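The Line Item for Oranges

Every budget for robot hardware starts out clean. Ours at Kusier fit on one page in February: two hand-held grippers, spare finger pads, mounts, a charger. The total came to $2,789, and I was proud of it for most of a Monday.

Then somebody asked what the grippers were going to pick up.

If you have never priced this kind of work, you may assume the expensive part is the metal. Wekent, our supplier, is happy to let you think so. Its quote lists every screw. It does not list groceries, and groceries are where my spreadsheet began to sag. By the second draft we had set aside $708 for fruit, snacks, nuts and small household stuff, a figure our accounting software kept trying to file under staff entertainment.

You can economize, up to a point. We looked at Mado, which sells a boxed kit of plastic produce for training. The bananas are lovely. They are also all the same banana, and a gripper that has met one has met the whole family. Real oranges come in whatever size they please, and when the session is over you can eat them, a feature missing from the Mado brochure.

Pads are the other surprise. The soft ones grip better and wear out sooner, so the cheap tool turns into a subscription. Buy 2 sets per hand and hide one from your colleagues.

My advice to anyone drafting a first request is to split it down the middle, with tools on one side and everything the tools will touch on the other, and then add more than $2,000 for the things you forgot. Your finance people will want to know what those are. Tell them you will send a list as soon as you remember.

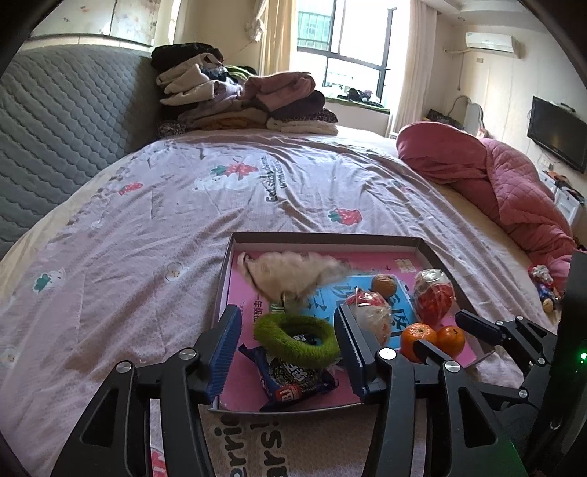
The third draft, I should say, was approved without a single question about the walnuts. They sent it back over the charger.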